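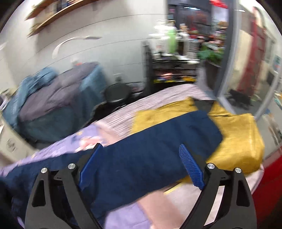 Gripper with blue finger pads holding a folded navy garment.

12 shares | 3 comments

Grarkarwood Robotics Club
Minutes of the general meeting, December

Meeting opened at 6:35 p.m. in the upstairs workroom. Quorum was met. Minutes of the previous meeting were approved with one correction: the battery charger order was for two units, and the earlier text said three.

1. Qualifier at Atdale
The team placed 10th of 31 at the Atdale qualifier. Match logs show five losses, of which two followed a radio dropout in the autonomous period. The field staff's event log lists both as robot-side faults. The electrical group traced the fault to the power connector on the radio, which had no strain relief. A printed clip has been fitted and will be checked at each pit stop. The drive group asked that the connector be added to the pre-match checklist. Agreed.

2. Drivetrain
Wear on the left-side chain was measured after the event and is past the limit in the build notes. Two options were discussed: replace the chain and keep the present sprockets, or move to belts before the Kilbridge event. The belt option needs new side plates and adds weight. The meeting voted to replace the chain now and review belts after the season. Chain tension is to be recorded in the shared log after every practice.

3. Software
The autonomous routine was merged to the main branch. Open issues:
- Heading drifts after the second turn. Gyro calibration at startup is too short and will be extended.
- Log files fill the storage card during long practice sessions. Old logs will be moved to the club laptop weekly.
- The driver display does not show battery voltage. Assigned to the software group, due before the next practice match.
No code changes will be accepted in the last five days before Kilbridge, except fixes approved by the drive coach.

4. Travel to Kilbridge
Registration is paid. The van booking is confirmed for a 5:45 a.m. departure from the side lot. Permission forms are still missing for some students and must be turned in before the next meeting. Students without a form will not be placed on the travel list. Tools will be packed in the two gray cases only. The large toolbox stays in the workroom.

5. Sponsorship
Bhardwaj Machine & Tool has renewed its support for the season and will cut the spare side plates at no charge. Drawings must be sent as flat files with hole sizes marked. The company logo goes on the left bumper cover, same size as last year. A thank-you letter will be sent by the outreach group.

6. Workroom
The drill press stays locked until the guard is replaced. Safety glasses are required past the yellow tape, including during meetings. The 3D printer sign-up sheet has moved to the inside of the cabinet door.

7. Other business
A request to change the practice start time to 4:30 p.m. was tabled. The outreach group will bring bus schedule information to the next meeting.

Action items
- Electrical: add radio connector to checklist
- Drive: replace left chain, start tension log
- Software: gyro calibration, voltage display
- Outreach: letter to Bhardwaj, bus schedules

Meeting closed at 7:50 p.m.

3 comments
Share this post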